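Punden Tidepool Notes, README
Last updated 28/06/2024

Welcome, and thank you for taking an interest in our little pile of shore records! Kourosh Esfahani and I have been walking the rocks at Punden and Avmont for a good while now, writing down the snails, crabs and seaweeds we meet at low tide, and this is the first time we've put it all in one place.

The main file, sightings.csv, has 854 rows from 36 visits. Each row gives the shore, the tide height, the common name, the Latin name if we're sure of it, and a notes column (Kourosh can get carried away in there, so expect some long ones).
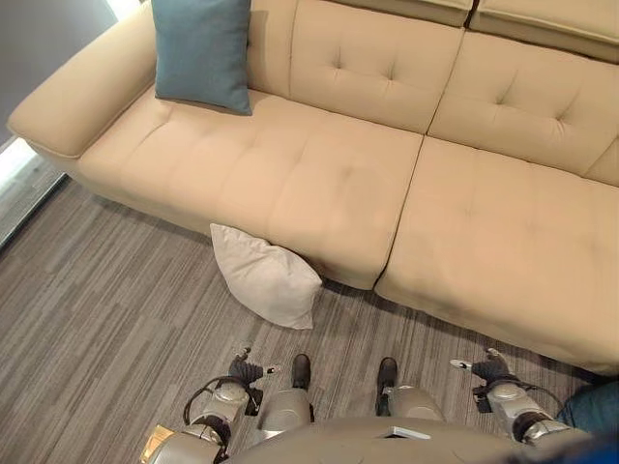 Periwinkles gave us the most trouble. Rough and smooth ones look very much alike when they're small, so anything we couldn't settle is entered as "periwinkle, unsure" and we'd ask you to leave it that way. Blank cells mean we didn't look, and a zero means we looked and found none.

The Avmont sheets from July are still being typed up and will go in a second file. Please use any of this freely, and if you spot a wrong name, do write and tell us!

Zaid Najjar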